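I lost most of a week in November to a gripper that would not stay closed. Writing it down before I forget the order I tried things in.

The fault showed up on episode 251. The left arm would grip something, hold for a few seconds, then open a little without a command. The log said the fingers were fully closed the whole time. That is the bad part: the software had no idea. After 6 more drops I stopped recording and started on the hardware. 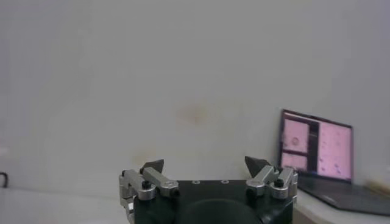 Wrist camera view, fingers open.

First I checked the linkage screws, and they were tight. Then I swapped the cable between the arm and the Nokstead controller. No change. I went back to the August firmware and still no change. Fiifi Tetteh at Lillmont told me to stop trusting the position value and log motor current, so I did. At the drop, current went to zero and stayed there. The driver was hitting its thermal limit and shutting off, and our Mido wrapper threw away error code 337 because it wasn't on the list of known codes.

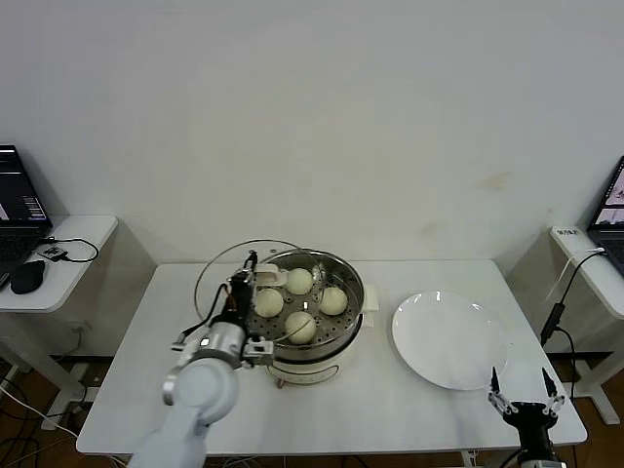

Losing grip force without a warning matters more with some tasks than others. A sponge can fall and who cares. With the steamer, the arm has a clear glass lid by its handle and is holding it up on edge behind the pot, with four buns sitting on the tray. If the driver quits at that point, you have glass coming down on a steel rim – and a person who may reach in to catch it.

The fix was 2 parts. Unknown codes now stop both arms and hold the brakes, and grip current drops to a lower level once contact is made. I have run 1547 grips since then with no shutdown. I still don't like that the driver reports "closed" with the motor off, and I've written to Amoah about that.

Comments

dkl_bench: Same thing on ours. Which file has the code list?

Reply from author: errors.py in the wrapper, near the top.

marta: Does holding the brakes keep the fingers shut too?

Reply from author: No, only the arm joints. The fingers can still slip.

Last updated in November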